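Plerever open day – live captions, voice typing, and a lot of coffee

Got back from Ullitz last night, typing this up before I forget it all.
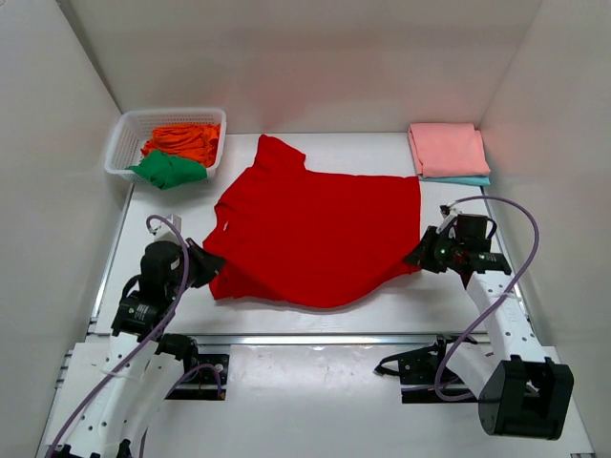
So the train was 17 minutes late and I missed the welcome talk. No big loss, someone gave me the handout. Plerever makes speech software – captions, dictation, voice menus for phone lines. The open day runs every November and this was my first. Registration desk, badge, lanyard, tote bag with a pen in it. Usual stuff.

First stop was the caption room. Two big screens, a mic on a stand, anybody could walk up and talk. The captions came up fast, a word or so behind the speaker. Good with plain talk. Much worse with place names. It took four tries to get Ullitz, and one of them came out as "all it's". The guy at the desk said you can load your own word list ahead of time, up to 652 entries on the basic plan. Odd number, didn't get an answer on why. I'd want that list for any town meeting or school event, where half the words are street names.

Then accents. They had a wall of recorded clips, press a button, read the text, score it yourself on a sheet. I did 10 clips. Seven clean, two with small slips, one a total mess (a man on a bad phone line with a dog going in the background, so fair enough). I liked that the bad one was in there. Most demos I go to only play the good stuff.

Lunch was sandwiches. Egg or cheese. Ate standing up next to the Furnura booth – they sell headsets and had a deal on, 50 off if you ordered that day. Didn't order. Nice and light on the head but the mute button is on the wrong side for me and I kept hitting it when I meant volume. Their rep wanted my email, I gave the work one.

After lunch the voice typing session, which was the part I came for. I do a lot of notes by voice these days because of my wrist. Main points, from what I scribbled down:

Punctuation is now automatic unless you switch it off. Commas were decent, question marks hit and miss.

Saying "scratch that" takes out the last sentence, saying it twice takes out the last paragraph. That one scares me a bit.

Offline mode works on newer laptops only. Mine is too old, I asked.

It now keeps numbers as you say them, no more "for" when you mean 4. Tried it with a phone number, came out right both times.

The room was hot and the talk ran over, so the Q&A got squeezed to nothing. Shame. I wanted to ask how long they keep recordings. The handout says there's a setting for it but not wich menu its in. Have emailed, will update here if they write back.

Last thing was a short talk from Kushwaha, a small outfit that does phone menus for clinics. Best speaker of the day. They played a real call flow, before and after. The old one had nine options, the new one just asks what you need and lets you talk. Still a human behind it if you say "person" at any point – every phone line should have that. They also said older callers tend to wait for a beep, so they put the beep back in. Makes sense to me.

Getting there: bus from the station is every half hour, stops right outside. Parking looked full by mid morning. Restrooms are upstairs, signs are terrible.

Would I go again? Yes, but earlier train, and I'd skip the headset hall. Sign up goes through the Plerever site and the voice typing session needs its own booking, so tick that box too when your registering. Slides are supposed to go up next week.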